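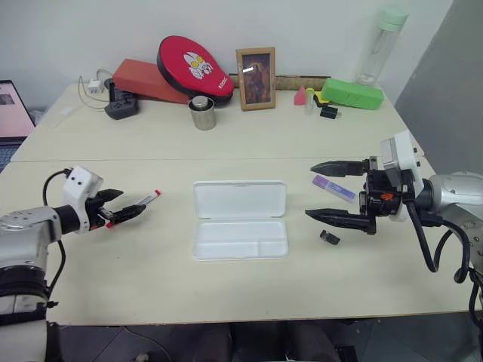
The Zimbridge Tabletop Challenge is a student robotics competition in which teams program two-armed robots to handle everyday desk items. It is held each February in Vustville and is open to college and high school clubs.

Teams of up to 4 students prepare a routine in which one arm holds an item while the other stays free to help. Pens, markers and small cases are the usual test pieces — they are cheap, light and hard to grip cleanly. The maximum score is 1,000 points, and a team needs 400 to reach the final. Points are lost for drops and for any contact between the two arms.

The Ondholm club, which trains on a pair of desks pushed together, has entered a pencil-case routine. A marker is held in the left gripper, over or near the open case, and the right gripper is kept open. Other desk items stay along the wall during practice so that the software has to deal with clutter.

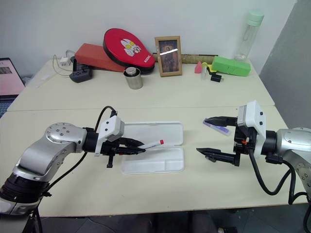 Softić, writing in the club newsletter, argued that the penalty for arm contact is too harsh on first-year teams and should apply only in the final. The rules have not been changed.

Practice logs are submitted with each entry. The longest on record, from Ondholm, lists 1,797 attempts at a single routine.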